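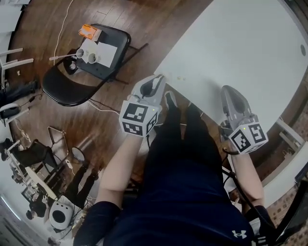 Keeping a Shared Table Clear: Report on the Study Room at Prosholm House

Group members: Hae-won Ahn, Bernardo Mota, Si-woo Kwon
Module tutor: Gilles Langlois

1. Background

The study room on the ground floor of Prosholm House is used by residents for coursework, meals and small meetings. It has a wooden floor, one large white table and folding chairs. In the autumn the residents' survey had several complaints about the table, mostly that it was dirty or covered in other people's things. Our group chose it as the subject for the practical part of the module.

We wanted to find out where things go when people are asked to keep them off the table, and whether a simple rule could keep the top clear without anyone being put in charge of it.

2. Method

The work was done in May. For the first part we changed nothing and only kept notes. For the second part we put up a card by the door asking people to leave the table bare and to use a spare folding chair as a side table. The chair was placed within reach of the long side. Si-woo wiped the table each morning before 8 and wrote down what was on it first. Hae-won did the same in the evening, and Bernardo spoke to people who used the room.

We looked at the table top, the seat of the spare chair and the floor between them. Bags and coats were left out of the notes.

3. What we found

With the card up, the table was mostly kept empty. What remained was small: a few tiny crumbs near the edge where people sit, and a small dark round mark near the rim. Crumbs are hard to see from a sitting position and tend to be missed when people tidy up after themselves. We have suggested a brush on a hook.

The chair took over the job of the table. Typical things on the seat were a small box, a sheet of paper and a pair of small white cups standing on white paper or a napkin. The padded seat gives slightly, and Bernardo was told by two residents that they would not put a full cup on it. A flat board laid across the seat would help, although it would have to come off whenever the chair was needed for sitting.

The cables were a problem we had not planned for. White cables lay across the floor by the chair and towards the table. They can be made out against the brown planks in good light, but anyone carrying a drink in the evening is less likely to notice them. I-seul Bang, who looks after the building's safety checks, asked us to include this in the report.

4. Costs

We priced a small side table from Dostmont and a floor cable cover from Iltance. The cover is the cheaper of the two and should be bought first. The brush can come out of the cleaning budget.

5. Limits of the work

Only one room was looked at, and people knew we were taking notes. The exam period also meant fewer shared meals than usual. Hae-won's evening notes have a gap of three days when the room was locked.

6. Recommendations

Keep the card by the door.
Fit a cover over the floor cables.
Replace the spare chair with a low side table with a hard top.
Hang a brush near the table.

The notes from both parts are in the folder in room 504 and can be borrowed from Si-woo.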